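# Wikach round tablecloth, floral print, after nine months of use

Bought in February for a small round breakfast table, used daily until last week. The table is pine, sealed, and seats two with some elbow trouble. I was replacing a vinyl cover that had gone sticky along one side and wanted fabric that could go into a normal wash with the towels.

Wikach sells this print in several shapes. Mine is the round one, 78 inches across according to the package. I measured it flat on the floor before the first wash and got the stated figure to within the accuracy of a steel tape and a floor that is not quite level. After washing it had lost a little under 2 inches in one direction and almost nothing in the other, so the circle is now slightly oval. On a round table this shows as a drop that is longer on two sides. I rotate the cloth until the long sides face the window and the wall.

## Fabric

The label says a cotton and polyester blend and does not give the ratio. The weave is plain and medium in weight. Held up to a lamp, it lets through enough light to see the shape of a hand but no detail. It has no coating. Water poured from a spoon sat for a few seconds and then went in, so anyone expecting a wipe-clean surface should buy something else.

It drapes in soft folds where it leaves the table edge. The stiffer Somboon cloth I had on this table before the vinyl stood out from the edge like a lampshade and caught on chair arms. The Wikach hangs closer. It also slides more on a sealed top, and I ended up putting a thin felt pad underneath. With the pad it stays put through a meal.

## Print

The ground is a creamy white, warmer than the product photo on the seller's page. The sprigs are printed in coral pink, teal green, a brown so dark it reads as black, and a light blue, and they are spread evenly, with no border and no center motif. That suits a round table, where a centered design has to be lined up every time the cloth goes back on.

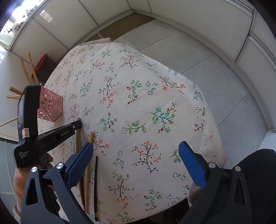
Registration is good on most of the cloth. On a few of the pink blossoms the fill sits slightly to one side of where it should, visible at reading distance and not from a chair. The small blue flowers are drawn in outline only, and those are the first thing to fade. After nine months at one wash a week (40 degrees Celsius, no bleach, line dried indoors) the blue has gone down noticeably. The dark stems look the same as when new. The coral has lost some strength on the window side.

Busy prints hide crumbs, and this one does a fair job with toast. It does less well with coffee, as there is plenty of plain ground between the sprigs.

## Stains

Results on the uncoated fabric, each treated within the hour with dish soap and then washed as above:

- Black tea: gone after one wash.
- Soy sauce: gone after one wash.
- Chili oil: faint orange ring after one wash, gone after the second.
- Turmeric: still there. A pale yellow patch near the middle, now under the fruit bowl.

I did not test red wine.

## Edge

The edge is the weak point. The rim is frayed along one side, and loose white threads hang over the side of the table. I trimmed them twice with scissors and they came back after the next wash.

If you sew, run a narrow zigzag around the whole circumference before the cloth is washed for the first time. If you do not, a mesh laundry bag slows things down. I started using one in the fourth month and the rest of the rim has held so far -- it did nothing for the part that had already gone.

I wrote to the seller with measurements and was offered a partial refund, which I accepted. The reply took six days.

## Compared with

**Foson round cloth, plain.** Heavier, properly hemmed, and more expensive by half. It needs ironing. I found the creases from the package still visible after two washes. Better made, less pleasant to live with if you don't iron.

**Odora vinyl with flannel back.** Wipes clean and does not slide. Smelled for the first two weeks and has a printed gloss that glares under a ceiling light. Correct choice for small children or for painting.

## Verdict

Good drape, decent print, ordinary stain behavior, poor edge finish. At the sale price I paid it is acceptable for a kitchen table that gets used hard. At full price the edge should be hemmed, and I would go to the Foson and put up with the iron.

Three out of five. I have taken mine off the table to sew the rim and will add a note if the stitching fails.

*November 20, 2021*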